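About Suresetti

Suresetti is an independent publisher of notes on money, banking and prices. We write for savers, teachers, small business owners and everyone who wants to understand why the same basket of food costs more than it did before. We have no shares to sell and we do not give personal investment advice.

We began as a reading group in Zandville. At that time we were only five members, and we met at 6 in the evening to discuss old books on central banking. Our notes from these meetings were passed from hand to hand, and so the first newsletter was born.

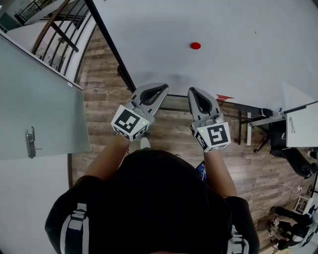

What we publish

Our main product is the Makris Letter, which comes out every month except August. Each issue has two parts. The first part explains one question of monetary policy in plain words, for example what a reserve requirement is, or how a bank creates a deposit when it gives a loan. The second part is a longer article with charts and with all sources listed at the end.

We also keep the Bulladine Archive, a collection of 500 pamphlets and speeches on the gold standard, exchange rates and public debt. Readers may consult it free of charge, but please write to us first so that we can prepare the papers.

How we work

Every article is read by two editors before it is published. When we make an error in a figure, we correct it in the next issue and say clearly what was wrong. Our writers do not agree on everything – some of them would like a fixed rule for the money supply, others prefer to leave more freedom to the central bank – and we print both opinions.

We take no advertising from banks or brokers. Our costs are paid by subscriptions. 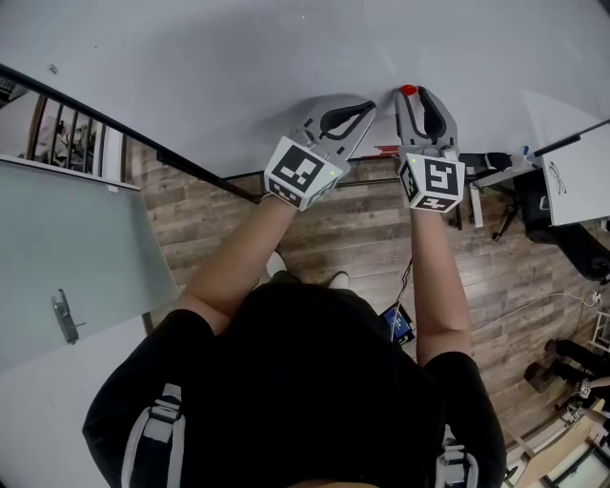

At the white table, with a gripper in each hand

Contact

Letters from readers are welcome in English or French. We try to answer within six working days, in October a little slower, when we prepare the annual index.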